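Handout 5 - Handling soft waste: bags, liners, wrap
Room Care & Upkeep, evening group. Notes by Jacqueline Charpentier, typed fast, sorry for gaps.

**Carried over from last time**

- Hard items first (boxes, cups, broken bits). Soft stuff after.
- Paper comes off the table before any bag goes on it. One loose sheet under a bag and it ends up in the trash.
- Reading for this week: Yip, chapter 6, only the part on liners. Skip the tables.

## 1. Why bags get their own session

A bag has no fixed shape. Full, half full, empty - three diffrent objects as far as your hands are concerned. An empty one crumples up, catches air, slides off whatever you set it on. Students who are good with boxes often do badly here the first time.

Terms we use:

- **neck** - the open end, gathered
- **belly** - the part that bulges
- **tail** - the closed end, the bit that drags

Most spills come from grabbing the belly. Grab the neck if you can find it. If you can't find it, stop and look for it, don't guess.
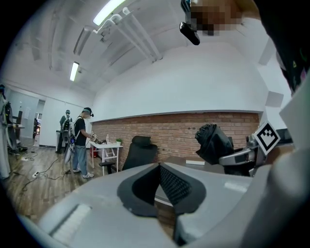

Look at the whole room before you pick a surface to work on. Where's the clear table? Which side will people walk past on? Tin-yau Leung's rule: choose the surface first, then touch the bag. Write this one down, it comes back on the practical.

Small tables against a wall are fine for sorting paper. Bad for bags, you only get at them from the front and the sides.

## 2. Lifting and setting down

1. Gather before you lift. A loose fold will find a chair arm or a table edge every time.
2. Lift straight up till the tail is clear of the top.
3. Then sideways. Not both at once.
4. Setting down: tail first, let it settle, then the neck. Let go slowly.

Edge hang: if part of a bag hangs over the side of a table, treat it as falling. Doesn't matter how light. Either bring it all the way on or take it all the way off.

Rolling chairs: push them back before you start. A caster on a dropped bag will tear it, and a torn bag is one you have to bag again.

Question from Chun-yin Chung - do you ever flatten an empty bag on the table and fold it? Yes, if it's clean and going back in the drawer. Fold in thirds the long way, press the air out toward the neck, then roll. Don't knot it. Knots never come out.

From the Elbridge tally sheet: 174 bags handled, 32 dropped. More than half of the drops were at the table edge. So practice the edge.

## 3. For next time

- Bring one used bag, clean and dry, any size.
- Pairs: Ho-yin Mak with Pao-chu Hung, the rest as before.
- Read the Onance sheet on sorting by material (front side only).
- Practical is 6 lifts each, graded on control. Speed isnt graded.

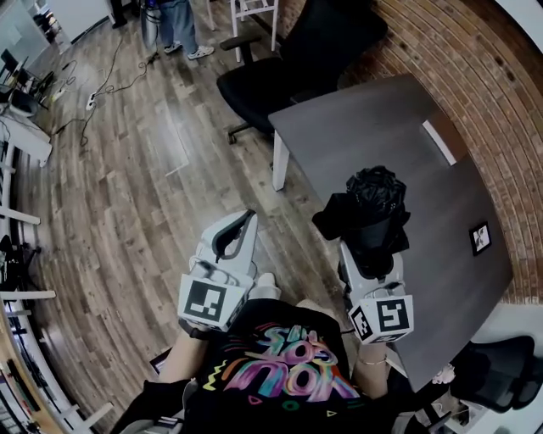 Vastevgate, Sat 2 August

Additions after class, please copy into your own notes:

- Section 2 step 3, a few of you wrote "sideways then up". Other way round. Up, then sideways.
- Crumpled black bags are hard to read, the folds all look alike and the neck gets lost. Turn the bag a little till you find the opening. Better light helps.
- Two hands when the bag has weight in it. One hand is ok for an empty one, keep the other free for the tail.
- Wood floors: sweep before practice, grit sticks to plastic and goes everywhere.

Missed sessions - see Tin-yau for the February handouts, I only have the one set and it has my notes all over it. Section 4 (tying off) moved to the next handout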